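Household Talk > Cleaning and Surfaces > Black marble counter in bathroom, what do you use?

shiyu_duan
Hello all. We moved to a rented flat in Buvenbridge in January and the bathroom has a black marble top with white veins. It is beautiful for one hour after cleaning. Then I see dull marks near the faucet, like small clouds. I wiped them with vinegar and water, as I always did in my old place. Now the marks are bigger. What did I do wrong?

ultlow_tiles
Vinegar is the problem. Marble does not like any acid, also not lemon. The clouds are etching, which means the polish is eaten a little. Stop the vinegar today and use only a pH neutral soap.

Joyce Muli
I agree about the vinegar, but I would not say all the marks are etching. We have hard water here too. Hard water leaves a white film, and film can come off. Pass your fingernail over it. If you feel something on top of the stone, it is film. If it is smooth but dull, it is etching.

shiyu_duan
I tried with the nail. Near the faucet I feel something, and closer to the front I feel nothing. So I have both?

ultlow_tiles
Probably both, yes. For the film, use warm water, a soft cloth and patience. For the rest you need polishing powder. I paid 50 for a tub and it will last me many years.

spahic_m
Sorry, I disagree with the powder for a rented flat. If you polish one spot by hand, it can shine differently from the rest and the landlord will see it. At Temport, where I rented before, they charged my neighbor 508 for refinishing a counter. I would write to the landlord first.

ultlow_tiles
508 for the whole counter, or for one spot? It matters. With a small test in a corner there is not much risk.

spahic_m
For the whole counter. But he also began with a small test in a corner.

shiyu_duan
Thank you, I will write to the landlord before any powder. My other question is about what can stay on the counter. The shelves at the right are already full of toiletries, so things end up next to the basin — now a spray bottle and a paper bag.

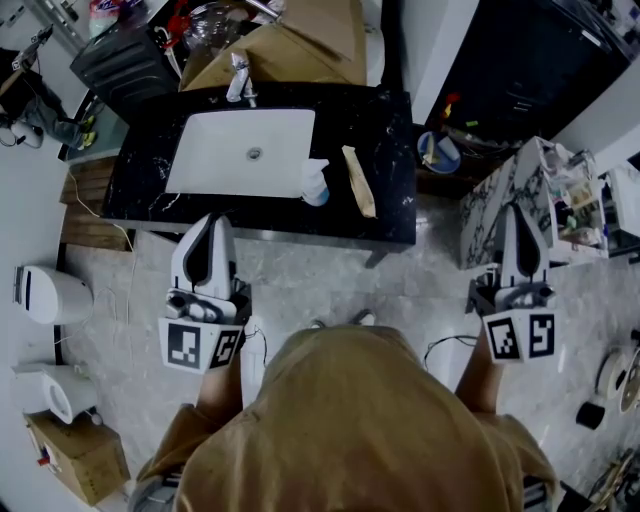

Joyce Muli: I would put a small tray under any bottle that stays on the stone. The drops run down the outside and sit under the bottom, and after one week you have a ring. Paper is not good there either if the counter gets splashed. It stays damp for a long time.

shiyu_duan
A tray is a good idea. Does it need to have feet?

Joyce Muli
Mine is flat, but I lift it every evening when I dry the counter.

ultlow_tiles
Feet are better, nobody lifts the tray every evening.

Joyce Muli
I do :)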